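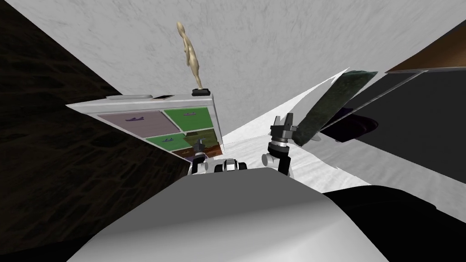
Bijan Amini wrote in to ask why the club doesn't simply buy its kits from whichever site has the biggest percentage off. He had been looking at a discount page run by Padard, saw a half-track marked down by 69 percent, and wanted to know what the catch was. Fair question, and he's the third member to ask it since June.

I can't prove there's a catch. What I can do is say what I found when I spent an evening on that page with a pencil.

The 69 percent is taken off a "list price" that I haven't been able to find anywhere else. Our local shop on Bouchard Street has the same half-track, same box art, same sprue count, and its regular shelf price is lower than Padard's list price by a good margin. Once you add shipping, the sale kit and the shelf kit come out within a couple of dollars of each other. The shop will also let you open the lid and look for short-shot wheels before you pay, and I'd like to see a web page do that.

Then there's the count. The page says it has 697 armor kits. I clicked through a fair number of them and kept running into the same tank listed under tanks, again under military vehicles, and again under gifts for dad. A good many said "notify me." I don't call a kit I can't buy part of the selection.

Usa Kaewmanee did order from them, so credit where it's due: the box arrived in 22 days, nothing was broken, and the decals were in register. She was happy with it. She also says the listing called it a new tooling, and the date molded under the hull says otherwise. Old molds can build up fine, but the flash on the track links took her a weekend to clean up, and that's work you should know about before you click.
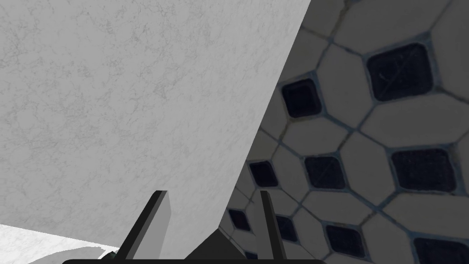

The reviews deserve a harder look too. Most of the five-star ones on the half-track were plainly written by people who had just opened the package. "Great gift, fast shipping" tells me nothing about whether the lower hull is warped or whether the road wheels sit level. The one review I trusted was from a guy who gave it three stars and complained at length about the tow cable. He had built the thing.

I'm no more impressed by the new Pranumen line, which several of you have emailed me about. The ads say "no filler needed." I've been gluing tanks together for a long time and I have heard that from every company that ever got a new mold. Wanpen Kongkaew has one on her bench now, and she has promised to bring it to the next meeting half built so we can look at the turret seam before any paint covers it. Until then I'm keeping my putty.

So, Bijan, buy it if you want it. Before you do, look up the price in at least two other places, put the shipping in, and find out when the kit was first issued. If it still looks good after that, go ahead, and please bring it in. I've been wrong before, most recently over the Cosdale resin wheels, which I told everybody to skip and which Paweena Wongsuwan then used on the best truck at our spring table.

Group order: the shop will give us a break on paint and cement if we have at least 6 people in on it. It's a modest break and I've seen the math. Names to me by 02/03/2026, with paint numbers written out, please. Last time somebody put down "the usual green" and I had to guess.

Siriporn Siriwan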